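FOR IMMEDIATE RELEASE

Stuvosden Issues Jindorance Guidelines for Storing and Packing Shared Headphones

PRILLHAM, January 24, 2024. Stuvosden, a supplier of storage fittings for classrooms, libraries and listening rooms, has released Jindorance, a set of guidelines and matching trays for the storage, inspection and packing of over-ear headphones and their cables. The guidelines are available now. Trays ship from the company's Prillham warehouse in July.

Jindorance covers wired and wireless over-ear models with a headband, including folding types. In-ear models and headsets with a boom microphone are outside the scope of this edition.

The guidelines were drafted after a review of headphones returned to Prillham from shared-use rooms. Stuvosden examined 40 returned pairs. Of these, 31 had a fault in the cable or at the point where the cable enters the ear cup or plug. The remaining pairs had cracked headbands, worn ear pads or no fault that could be reproduced. Most of the cable faults were within a short distance of the plug, and the company attributes them to tight winding around the headband during storage.

Under Jindorance, a detachable cable is removed before storage and kept in a separate channel of the tray. A fixed cable is laid in an open loop beside the ear cups. Winding a cable around the headband is not permitted in either case. Ties must be of the reusable hook-and-loop type and closed loosely enough that the cable can slide through.

Inspection takes place on a flat, light-colored surface under even light. Dark tabletops are not recommended, as debris from worn ear pads is difficult to see against them. The cable is checked along its full length for kinks, flattened sections and breaks in the outer jacket. The headband is then opened to its working width and checked at the hinges and sliders. Ear pads are pressed at several points and replaced if the cover has split. 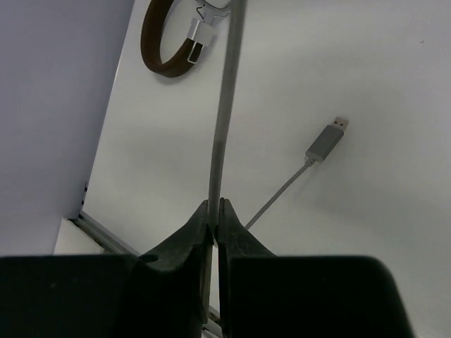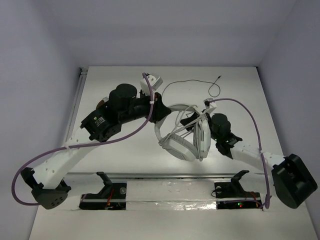
First picture: a long, narrow gray piece over a white tabletop. Second picture: white over-ear headphones, headband at the top.

The Jindorance tray is molded in a single piece with 4 compartments. Each compartment holds one pair of headphones upright, with the headband at the top and the ear cups resting against a sloped divider. The position keeps weight off the ear pads, which can take a permanent set if the headphones are stored flat under other items. A cable channel runs along the front edge of the tray. Up to 6 trays can be stacked when the lids are fitted. Trays without lids should not be stacked.

For transport, each pair is packed with the sliders fully closed. Folding models are folded only if the manufacturer's instructions allow it. A sheet of plain paper is placed between the ear cups to prevent the pads from sticking to each other. Plastic film is not recommended for this purpose. Detachable cables travel in the channel under the lid and must not be placed inside the ear cups.

Cleaning is covered in a separate section. Hard surfaces are wiped with a slightly damp cloth and left to dry before the lid is closed. Solvents are excluded for ear pads and cable jackets. White and light gray finishes should be kept out of direct sunlight during long storage to limit yellowing.

Trays are produced for Stuvosden by Dissanayake, which also supplies the lids and replacement dividers. Dividers can be ordered individually and are fitted without tools. Trays from the previous Stuvosden range are not compatible with the new lids. Customers with an existing stock of the older trays can continue to use them unstacked under the new guidelines.

The guidelines are supplied as a printed booklet with each tray order and may be requested separately at no charge. A one-page wall sheet summarizing the cable and packing rules is included.

Orders and booklet requests should be addressed to the Stuvosden sales office in Prillham. Requests for tray samples should state the headphone model and whether its cable is fixed or detachable.

About Stuvosden

Stuvosden designs and supplies trays, racks and labels for shared audio equipment. The company is based in Prillham.

###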